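Narrow passages, wide elbows

16 July 2019

So I spent most of this week fighting with a hallway. A fake hallway, in simulation, but it beat me up like a real one would.

Some background if you're new here. I write the whole-body planner for our two-armed mobile robot, and the piece I own is the part that decides where the arms go while the base is driving. For a long time that part was one line of config. Tuck the arms, drive, untuck the arms. It works great in open rooms and it's terrible if you want to arrive at something already reaching for it, so back in March I ripped it out and let the planner move everything together.

Which was fun! And then Lamai Wannasri, who builds our test rooms (she is very good at this and a little bit evil), made a set of apartments with tight passages in them. My success rate fell off a cliff. Out of 40 runs through the narrowest one, 18 got to the far room. The rest either gave up planning or sat there twitching a few millimeters back and forth until the timeout.

The twitching was the interesting part. I had assumed it was the collision checker, because it's always the collision checker. I turned on the distance printouts and stared at them for an afternoon, and the distances were fine. The trouble was in the cost. Each arm gets a penalty for being close to a wall, and the penalty ramps up fast inside the padding. In a tight passage both arms are inside the padding at once, so the left side pushes the base right, the right side pushes it left, and the "forward" term is this tiny little voice in the middle that gets shouted down.

First thing I tried was shrinking the padding from 5 cm to something smaller. Yes, it helped. It also made the robot drive like a teenager everywhere else, so no.

What I have now is a bit nicer. The planner (we call it Druliren, don't ask, I lost the vote) looks at the free width ahead and scales the wall penalty by how much room there is to be polite in. In a wide room you get the full padding. In a squeeze the penalty flattens out, the hard collision limit stays exactly where it was, and the forward term gets to be heard again. I also added a small cost on how far the hands stick out sideways, which is such an obvious thing to have that I'm embarrassed it took me this long.

Napaporn Sitthichai pointed out that I should run the check from the robot's own viewpoint too, with the head camera feeding the map, since up to now I'd been cheating and using the simulator's perfect geometry. She's right. With walls this close the arms block a good chunk of the view, and the map gets holes exactly where I care most. That's next on my list. Tiled gray wall on the left, dark planks on the right, a gripper up near each of them, and the room with the loft bed waiting through the gap:

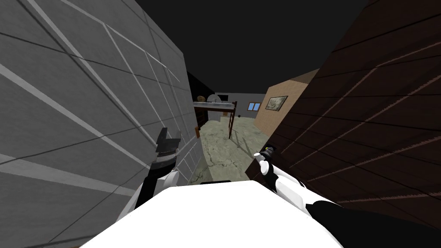

Filtering the arms out of the map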